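Search this blog
Type and press enter

The long road to Nulley, and a goalless draw at the end of it

29th April

I've been meaning to write up our trip to Nulley for a while now, and as the rain has put paid to any thought of gardening I've finally sat down with a pot of tea and my notes (such as they are – most of them are on the back of a bus timetable and one is on a paper bag that had a sausage roll in it).

For anyone new here, I follow Nundale Town, home and away, and have done since I moved up the valley and found that the ground was at the end of my road. I hadn't been much of a football person before that. I went along one October afternoon mostly to see what the noise was, stood next to a very kind woman called Marjatta Jääskeläinen who lent me a blanket, and that was that. Marjatta and I have shared the driving ever since, though I should confess that she does the motorways and I do the bits with sheep.

Nulley away is the furthest we go in the league. You can do it by train if you change at Baudry and don't mind the wait, but the last one back leaves before the final whistle of anything that kicks off at three, so it's the car or nothing. We set off straight after breakfast with Mohcine Badawi in the back, guarding the flasks, and picked up Kam-wah Lam from the lay-by outside Erkness, where he had been standing in what I can only describe as his fishing clothes. Four of us, then, and a boot full of waterproofs, and Marjatta's rule that we don't talk about the league table until we've passed the reservoir.

We didn't keep to it. We never do! Nundale were sitting just above the bottom places with three matches left, and Mohcine had worked out all the ways it could go, some of them involving results I'm fairly sure have never happened in the history of the division. Kam-wah thought a point would do. I thought a point would do if Baudry lost. Marjatta turned the radio up.

The ground at Nulley is one of my favourites, even though we've hardly ever won there. You come at it down a lane between two rows of allotments, and the first you see of it is the back of the little stand, painted a green that must have been bright once. There's a slope on the pitch from the clubhouse end down to the trees, and the home side always, always want to play down it in the second half. The tea hut does a proper mug if you promise to bring it back, and a cheese and onion pie which I'd happily have made the journey for on its own.

The crowd was a good one for them. Hazem Farouk, who does the turnstile there and remembers everyone's face if not their names, told us they'd once had up to 1000 in for a cup tie, with people watching from the allotment sheds. I've heard him tell it before and I'm always pleased to hear it again. I bought a programme, did the crossword in the back of it with Kam-wah (we got stuck on a river), and then it was time to find our spot behind the goal. 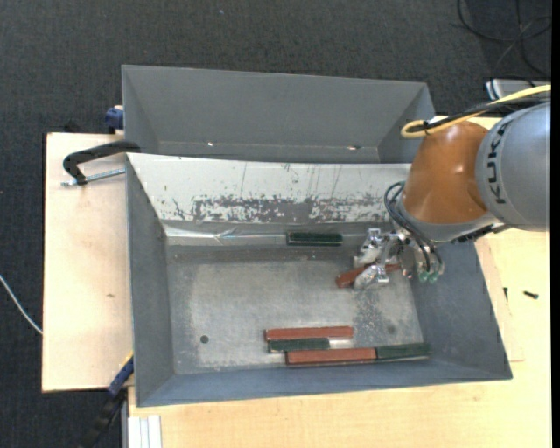 Why does everybody at Nulley want to kick downhill after the break?

Because tired legs find the slope a help late on, and the side playing up it tends to get pinned back near its own goal for the last part of the match.

Well, we lost the toss, so pinned back it was going to be. The first half, playing down towards the trees ourselves, was our chance to make something of it and we very nearly did. Our young winger, Wael Bouazza, had the beating of his full back right from the off, and twice he got to the line and pulled the ball back to precisely no one. The third time there was somebody there, and he hit it so hard that it cleared the bar, the fence and the first allotment. It took a while to come back. When it did there was a bit of soil on it, and the fellow who threw it over got a round of applause.

At half time I went for my pie. I won't go on about it, but the pastry was just right, and the lady serving asked after Marjatta's knee, which I thought was lovely given they only see us once a season.

Then came the second half, and I don't think I breathed out for most of it. Nulley had corner after corner. They're a big side and they put every one of them right under the bar, and our keeper, who'd looked nervy all month, suddenly decided that everything in that penalty area belonged to him. He caught, he punched, and once he sort of sat on it. Mohcine couldn't watch and walked off to look at the trees. He came back just in time to see them hit the post, said a word I won't put on here, and went off to look at the trees again.

We held on. Nil-nil, and from the way we sang you'd have thought we'd won the cup. Wael came over to the fence afterwards to thank everyone for coming so far, and I told him he'd been the best player on the pitch. He said he should have scored, and of course he should, but it was hardly the moment to agree with him.

Baudry, it turned out when Kam-wah got a signal on the top road, had only drawn 2-2, so we are just about where we were before, only with fewer matches to go. Mohcine had to start his sums again from the beginning and that kept him busy all the way to Erkness. Marjatta had the heater on, I had the last of the flapjack, and there was one of those long pink evenings over the reservoir that make you glad you didn't stay at home.

Two to play now, both at our place. If you're anywhere near Nundale and have never been, do come along. It isn't dear, there's plenty of room on the grass bank, and if you find yourself next to a woman with a spare blanket, say hello from me. I'll be the one on the other side of her, holding the flask.

Filed under: Away days, Nundale Town, Pies

Contact | Copyright of the author, please ask before borrowing | Back to top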